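Kokthorpe Open Day Handheld Set

README, revised in March

Summary

Demonstrations recorded with handheld two-finger grippers for the Kokthorpe open day. The set contains 1084 episodes of household pick-and-place. It was used to prepare the policy shown on the Plamex arm during the public demonstration, and is released so that visitors and other labs can repeat the tests they saw.

Contents

episodes/ one folder per episode, with video, gripper pose and finger opening
tasks.csv task name, room type and episode list
splits/ train and held-out lists
demo/ logs from the arm during the open day
tools/ loader and playback scripts

Demonstration program

The program ran in two sessions, morning and afternoon. Each session opened with playback of handheld episodes on the main screen, followed by the arm attempting the same task on a table in the Ultstead hall. Visitors could then take a handheld gripper and record an episode of their own. Visitor episodes are not included in this release — the consent form covered use on the day only.

Each arm run had a limit of 20 seconds. A run that passed the limit was stopped and logged as a timeout, even if the object was already in the fingers. Operator stops are logged separately. Please keep the two apart when reporting results.

Format

Video and pose share one clock. Finger opening is stored as a fraction, where 0 is closed and 1 is fully open. Poses are relative to the first sample of the episode. The four task families are bagging, sorting, stacking and tidying.

Playback

Run tools/play with an episode folder. The Zakaria loader reads the same folders without conversion, but it drops the finger channel unless the full option is set.

Known issues

Soft packaging is the hardest class in the set. Snack bags crumple between the pads, and the finger opening then says little about the size of the object. Do not use it as a grasp label for the tidying family.

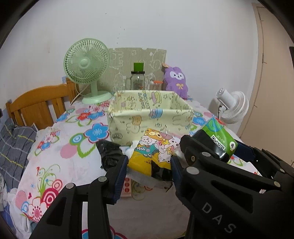
Patterned bedding causes a second problem. Trackers that rely on repeated texture can jump between similar flowers, and the pose drifts for a few samples after the jump. Affected episodes carry the flag pose_check in tasks.csv. They remain in the train list and are left out of the held-out list.

Almost all demo logs are complete. Two afternoon logs end early after a network fault in the hall; the arm itself kept running. Their final status is set to unknown.

Changes

Second release: pose_check flag added, demo logs renamed to match task names.
First release: handheld episodes and loader only.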